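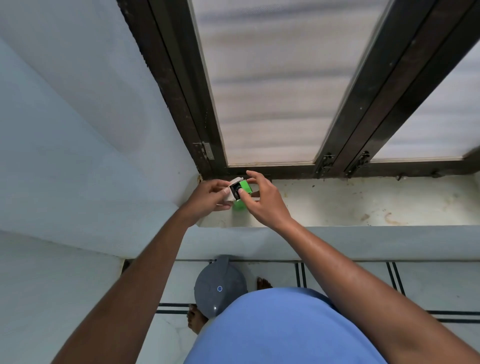

How long should you live in a room before you choose a colour for it?

Long enough to see it in the morning and again with the lamps on, which for most people means a couple of weeks.

Shufen Li had lived with her front room for nine years and still hadn't chosen. The walls were the cream they'd been when she bought the place, a cream that went yellow by four in the afternoon, and every May, when the days drew in and she was home more, she'd bring back a handful of paint cards from Cheng's on the corner and tape them up over the couch, and every spring she'd take them down again and tell herself it was nearly summer and who sits inside in summer.

Thierry Tanguy came on a Tuesday, with a ladder he didn't need yet and a thermos he did. He'd painted half the street, including the green house that people slowed down for, and he had a soft, unhurried way of standing in a doorway that made you want to offer him the good biscuits (she did).

"Which one do you like?" he asked, looking at the cards.

"I like all of them. That's the trouble."

"And which one did your mother like?"

Shufen put the kettle down. She hadn't said a word about her mother, but he was looking at the armchair, the big brown one with the doily pinned over each arm, and she supposed a man who spent his life in other people's lounge rooms got to know which chairs had belonged to somebody.

"She liked blue," Shufen said. "A dark one. She had it in the hallway at the old house and my father said it was like walking down a well. She used to stand there in her dressing gown with the light off, just to enjoy it."

"And you?"

"I thought it was the best hallway in the world. I was six."

He turned over the cards one at a time, taking his time about it, past Relisov Grey and the two pinks and something called Barley that looked very much like what she already had, until he came to the one at the bottom. Clultach, it said. It was the blue of a school jumper, or of the harbour when the ferry's late and there's nobody on the wharf but you. She'd picked it up every single year and put it at the bottom every single year.

"It'll make the room small," she said.

"It's a small room," said Thierry kindly. "It's small now. You may as well have it small and blue."

She laughed at that, more than it deserved, and had to go and find a tissue. When she came back he'd moved the armchair out from the wall, very carefully, with both doilies still in place, and was running his palm over the plaster behind it – feeling for cracks, he said, there were always a few behind a chair.

"Could you do the ceiling too?" Shufen asked.

He looked up at it for a good while, and unscrewed the lid of his thermos.

"I'll need the ladder, then," he said.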